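Do Flernik preorder discounts stack with loyalty points?

**karesik_fan**

So I've been saving up points on the Vellbridge store since April and I've got enough for a voucher. The Flernik remaster is on preorder with a discount, and the checkout lets me tick one or the other. Am I missing a setting? I play on handheld, if that changes anything.

**Grigaitė46** 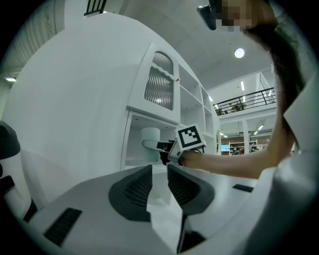

They don't stack on preorders, sorry! I tried it with both Karesik games and got the same tick box. What worked for me was waiting for launch and using the voucher then, because the launch sale runs on a different page. Also tie your hair back before a long session - long dark hair hanging down like in the photo would drive me nuts in the boss fights. Anyway, check when your points expire, mine went after 3 months and I was so mad.

**slowloader61**

yeah what they said. vouchers are full price or launch sale only. support took 2 days to tell me that
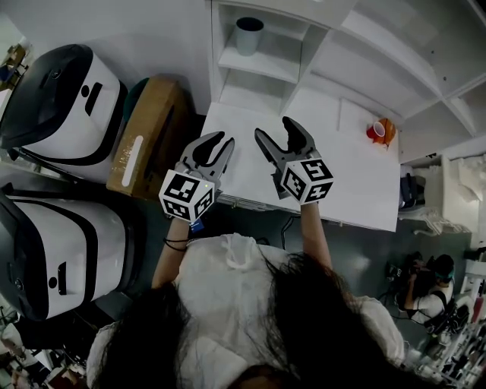 One more thing, you can cancel a preorder up until the preload starts and the money goes back to your store wallet (not your card!). I did that with Flernik and rebought it with points. If you're a wrist-strap person, a black hair tie or thin bracelet like whichever that is on the left wrist does the job on a handheld too, I loop mine through the corner. Preload is usually in the evening so don't leave it too late.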